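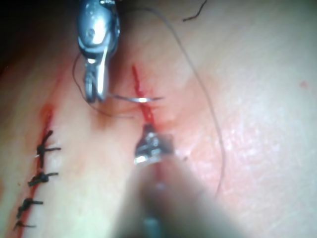
Coursework > Bowen Skills Lab > Wound Closure > Group 4 Report

April, Group 4

Our assignment was to close a straight incision with interrupted sutures and then write about it as if we had meant every stitch. We allowed 70 minutes. Tying the knots took most of them.

Getting the curved needle through was the part we had practiced. Managing the thread was the part we had skipped in the Jurlow handout, and it loops wherever it likes. Pull too hard and the edges pucker; pull too little and you have decorated the wound.

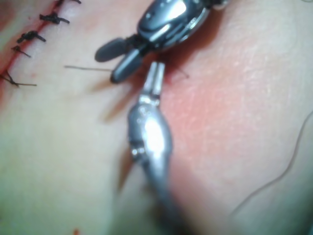
Spacing went better than the knots did. We aimed for even gaps and mostly kept to them, but our tails came out in several lengths, a style the grading sheet does not recognize. Next time we would agree on a tail length before the first knot and trim as we go. We would also read the handout.

Grade requested: generous.

Contact: Bowen Skills Lab, ext. 2466 | Back to top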